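About Ejigu Robotics

Ejigu is the student robotics club at Gudero College. We started with one bench and a shared toolbox, and our members now come from engineering, nursing, design and the culinary program. You don't need to know how to code to join, and most people don't when they arrive.

The club is built around one long project each year. The current one is called Prolten, and its subject is hands. Students work on getting two robotic hands to deal with ordinary kitchen and household things, which are harder than the blocks and cups we used at first. Thin plastic is the worst of them – it folds, it clings, and it never has the same shape twice.

Fernanda Paiva runs the hardware group and Ekene Amadi looks after the software. New members spend their first term moving between the two. Gloves, fingertips and wrist cameras belong to hardware. Grasp timing and the recordings belong to software, along with a log of 528 attempts from last year that still gets argued over.
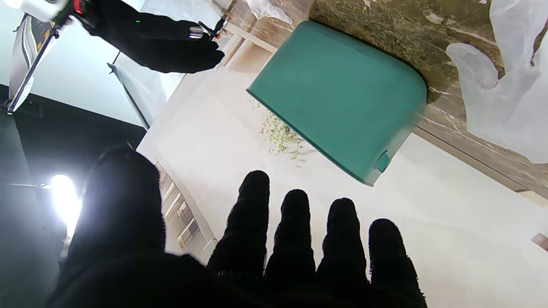
Prolten at work, with the teal-green container and the plastic bag. 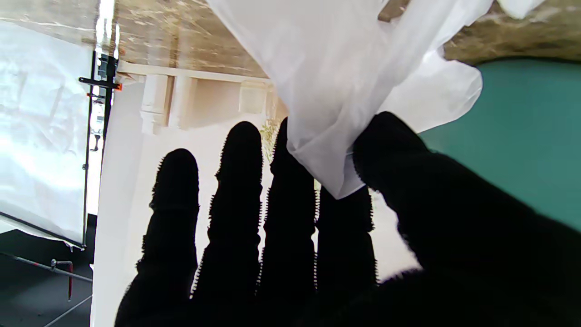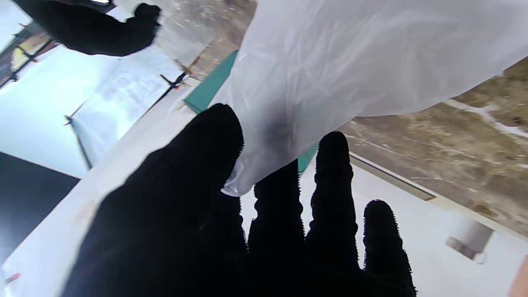

Ebise Mamo writes that she joined for the free evening space and stayed for the bags, and that after 170 tries she can tell from the first pinch whether a grasp is going to slip. She would like new members to know that the early weeks are slow and that asking for help is normal.

Each February we enter the Ziltadeo student challenge, in the household tasks class. Teams get a parts budget of 2,000 dollars and must hand in their code and their failed runs along with the good ones.

Membership is open to any enrolled student, and there is no fee. To visit the workshop, write to Yannick Carré at the club office.

Page updated September 2023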